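Print this page | E-mail this page

5/30/20, Leremside bench, laundry

Sorting again. The Gondden list still says "mixed darks, one bin", which covers most of what anyone has ever worn, and I have stopped arguing with it. Socks are the trouble, as they were in April. A shirt has the decency to be large. A sock gets under things and waits.

Rules as they stand: socks come out first and get paired on the wood, shirts go collar end up, anything pink stays away from anything navy until the Caron wash notes turn up. They were promised 14 days ago. I have ironed my own shirts in the meantime, badly.

Clothes, white bin and table:
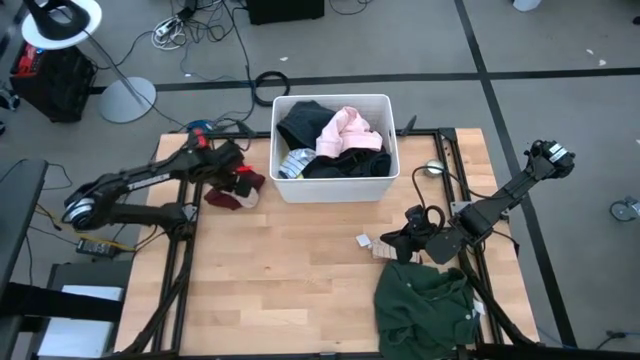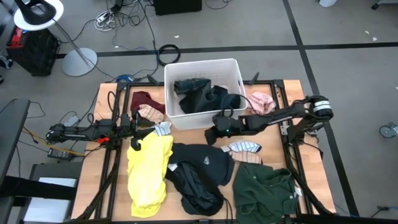
Joelle Abou Jaoude thinks the pairing should wait until the shirts are folded and out of the way, and that stripes ought to be matched by width before colour, "or you'll be at it until Christmas". She would also like the green shirt given to someone who irons.

Tried her order on the Esard load after lunch. Took 70 minutes against my usual, nearly the same, so I am keeping mine out of spite. 2 socks left without partners. Put them in the odd drawer with the rest.

To do: bigger drawer. Chase Caron.

Print | E-mail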